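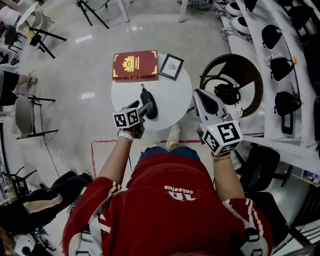
A red number 10 shirt at a small round white table.

Search the magazine Enter keyword Go

Old shirts, new wearers

October 2024 | Ilham Ong
Last updated 9 days ago

Football shirts used to stay at the ground. Now people wear them to work, to the shops and to weddings, and the older ones change hands for good money.

Juraj Havlíček has sold used shirts from a unit in Monlow since the market there closed. He keeps 1850 of them on rails, sorted by colour. Most cost less than a new one. A few go for more than £80, usually because the club has folded or the sponsor has.

"People ask for a ten first," he says. "Then they ask for whatever they had at school."

Condition matters more than age. Printed letters crack if a shirt has been tumble dried, and pale trim picks up dye from anything dark in the wash. Havlíček turns his inside out and washes them at 30 degrees. He won't iron over a number.
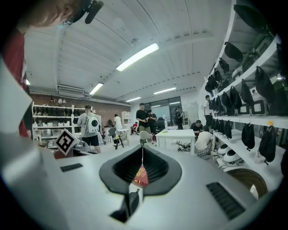 Red sleeve, glasses and headset under bright ceiling lights.

Shadi Masri collects only shirts from Flenley Town, who last played in 2009. He has 69, and is missing the away shirt from the final season. It was yellow, with a brown collar, and few fans bought it at the time.

He found one in February, at a charity shop in Eston, but it was a child's size. He left it on the rail. A week later he went back and it had been sold.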